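In Defense of the Shoebox

My sister-in-law moved to Caststead in May, and when I went over to help her unpack she had already put three shoeboxes out by the curb, lids on, perfectly good. I carried them back in. We had a small argument about it in the hallway, the friendly kind, and I have been having the rest of it in my head ever since, so I may as well have it here.

Her position is that a shoebox is trash the minute the shoes are on your feet. She likes those clear bins from Hetadwood, the ones that stack and click, and I'll grant you they look wonderful in a closet for the first month. But a set of 4 costs more than some of the shoes I'd put in them, and the lids crack if you so much as lean on one. I had a bin go on me last winter while I was reaching for the Christmas lights.

A shoebox asks for very little. It came with the shoes. It's the right size for the shoes (somebody took care of that before you ever walked into the store), and when the shoes wear out it will hold receipts, seed packets, birthday candles, letters, all the phone chargers you can't identify. My mother kept over 300 recipe clippings in one, and she could put her hand on the peach cobbler faster than I can find anything on my computer.

I used to buy my shoes from Hamidreza Ghaffari, who ran the little shop on Robles Street until he retired, and he had a way of packing a pair that I still follow. One shoe in on its side, the other turned to meet it, heel to toe, tissue between. He did it without looking, talking the whole time about his tomatoes.

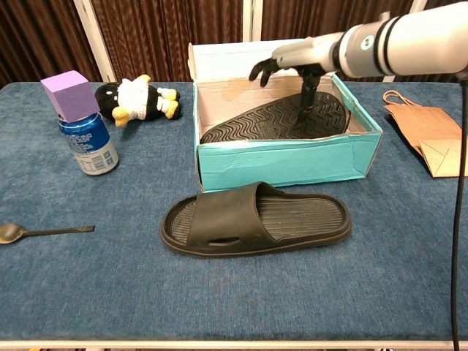 Summer shoes are where people give up, I find. They get kicked under a bench in September and turn up the next year with one missing, and then you're out buying another pair. Slides are the easiest thing in the world to put away, no laces and no heels to fuss over. Lay the first one in sole up, the way the black one sits in that turquoise box with its wavy tread showing, and keep its partner right in front of you until it goes in too. And please don't be put off by a few creases and scuffs on the cardboard. Mine have plenty, and they do the job as well as they did in the store.

I'm not saying keep every box. I had close to a wall of them once and my husband was very patient about it. Keep the sturdy ones, write on the end with a fat marker, and let the flimsy ones go out with the newspapers.

My sister-in-law has two of her three on a shelf now, by the way. The third has her sewing things in it.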